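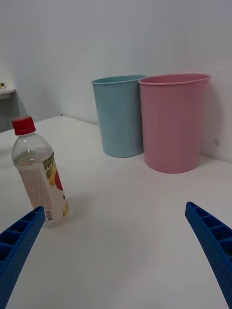
Pink and blue, side by side.

23 June 2018

So the European tariffs kicked in yesterday and I have spent an unreasonable amount of my free time reading the list. The actual list, with the product codes! Bourbon, motorcycles, peanut butter, orange juice, jeans, playing cards. Playing cards! I read that one out loud to my sister over the phone and she asked if I was feeling all right.

I should back up. I've been half following this since the steel and aluminum announcement in March, in the way you follow a show that's on in someone else's living room. Then the exemption for the Europeans ran out at the start of this month, and Canada's and Mexico's with it, and suddenly people I know were talking about it at work. I do the ordering for a small company in Skorcombe that makes brackets and shelf hardware (sixteen of us, if you count Danuta Kubiak's two part-timers in shipping), and steel is pretty much the whole story for us. We don't buy from overseas at all. We buy from Andell, two counties over. That made zero difference. Andell's price sheet went up in April anyway, and when I called to complain, the very nice man there said everybody's had.

Which makes sense if you think about it for a minute. If the imported stuff costs more, the domestic stuff has room to cost more too. I did not think about it for a minute back in March. I thought, oh good, we buy local, we're fine.

Anyway, what got me going this week wasn't the steel, it was the way the other side picks what to hit back with. I always assumed a retaliation list was put together by adding up dollars until you matched the other fellow's dollars. There is some of that. But there's also a map. You look at where bourbon comes from and who represents that state in the Senate, then where the motorcycles are built and who represents that, and it stops looking random pretty fast. I found this kind of thrilling and then felt bad, because the people who bottle the bourbon had no say in any of it.

I brought this up at Marleny Ríos's on our usual book night (we'd all finished the book, for once, and had almost nothing to say about it). Marleny grew up on a farm and her brother still grows soybeans, and she has much stronger feelings than I do. China has soybeans on its list for next month. Her brother has 662 acres in them, already in the ground, and there's no switching to something else in June. She said he's voted the same way his whole life and probably will again, and that he thinks it'll be settled by harvest. She doesn't think so. They've agreed not to discuss it until after the family reunion.

Unnur Hallgrímsson, who is married to my boss's cousin and taught high school economics for eighteen years, took the other side, or at least a bit of it. Her point was that the complaints about China aren't made up. Companies really have been pushed to hand over their know-how as the price of getting in the door, and the polite approach had a long time to work. I said fine, but then why start a fight with Canada in the same month? She laughed and said that was the part she couldn't grade. I've been chewing on it since. If you wanted to lean on Beijing, wouldn't you want the Europeans and the Canadians leaning with you? Legally they're separate things – the steel tariffs are under a national security law from the sixties, and the China ones come out of a different investigation – but I doubt anyone in Ottawa feels better for knowing that.

The national security part is what I can't swallow, by the way. I can see the argument for keeping steel mills going. I really can; my grandfather worked in one. I just can't picture the war where Canada is the problem.

I got a couple of emails after my last post asking what I think happens next, and I'm flattered, but I order brackets. My guess is worth what you're paying for it. I think the Europeans get talked down first, the Canadians stay mad the longest, and China goes on for years. Write that down and make fun of me later.

Meanwhile we're raising our own prices by eight percent on the heavy-duty line. I wrote the customer letter myself and it took over three hours, mostly because I kept putting in paragraphs about trade law and my boss kept taking them out. The final version is four sentences long. It goes out with the next invoices.

If any of you work somewhere that sells into Europe, I'd love to hear whether orders have changed yet or if it's too soon. Comments are open, and please be nice to each other this time!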